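Nightstand

A nightstand, or bedside table, is a small table or cabinet placed next to a bed. Most have a flat top above a single drawer, an open shelf or both. The top is commonly set level with the mattress – a higher one is harder to reach when lying down. 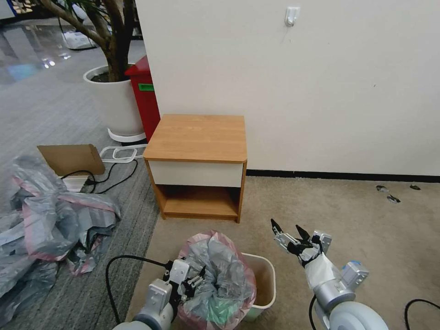
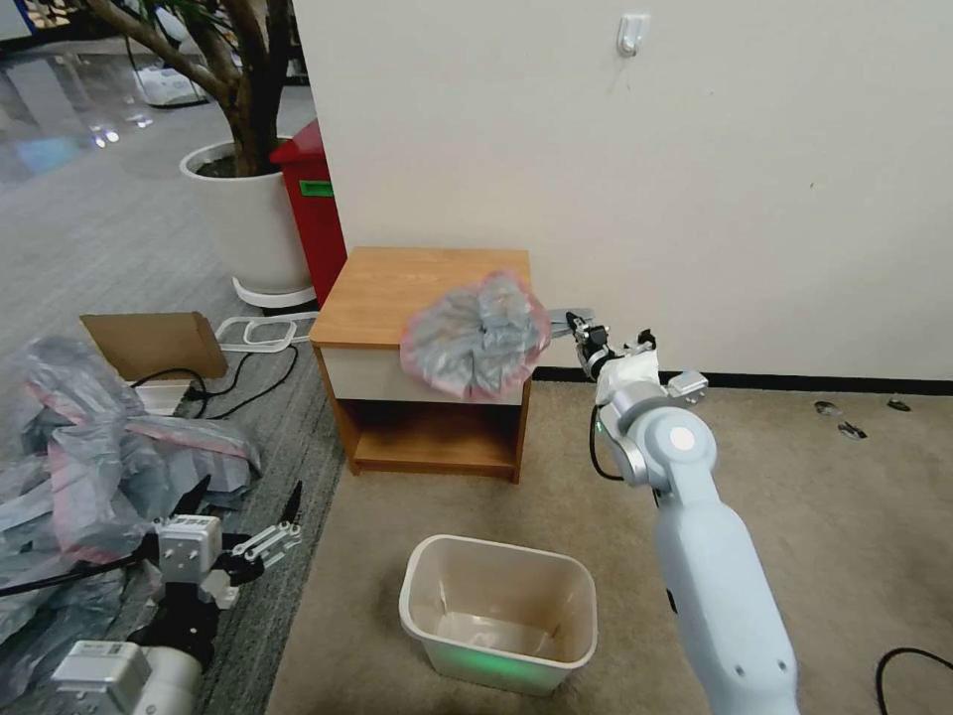

Nightstand with a wood-grain top and white drawer front

Vol. 7, p. 524

Early forms held a chamber pot behind a door. As indoor plumbing spread, the closed compartment gave way to drawers and shelves. The Cliltis pattern, made at Villalobos, is 609 mm high and has one drawer over an open cubby. The later Jurnedard pattern omits the drawer.

See also: Chest of drawers; Washstand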